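The centenary session and the missing text

2020-08-01

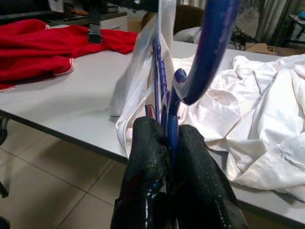

One reader of my last piece wrote that a centenary without a printed edition is still better than silence, and that most people in Trollport first heard of the Clololcombe poets at an event of this kind. I accept the second point. The first depends on what the event leaves behind.

The usual programme has a lecture on the life, a lecture on the verse, a reading, and a panel on the work for the stage. The papers are then published as proceedings in a run of 500 copies, most of which go to libraries and to the speakers. Meanwhile the poems themselves remain out of print. The only collected volume, issued by Ospina, has 239 pages and omits the satirical verse, the two verse plays and all variants. It cannot be bought new.

This is an odd order of work. Scholarship on metre or sources assumes a stable text, and for the Clololcombe group there is none. Three of the papers given last September quoted the same sonnet in three different forms. Each speaker cited a printed source, and each was correct by that source. The discussion afterwards dealt with the poet's schooling.

A critical edition is slow and its costs are hard to present to a funding body. Trundmont, which holds the manuscripts, permits copying of up to 50 leaves per request, and a request takes 30 days. That could be changed by a letter from the organisers of any centenary. As far as I can establish, no such letter has been sent.

My proposal is modest. Fix the budget for the next session at half its present level - one afternoon, no proceedings - and put the remainder towards transcribing the plays. A plain reading text with a list of variants would do for a start. The introduction can wait, and so can the essays on influence.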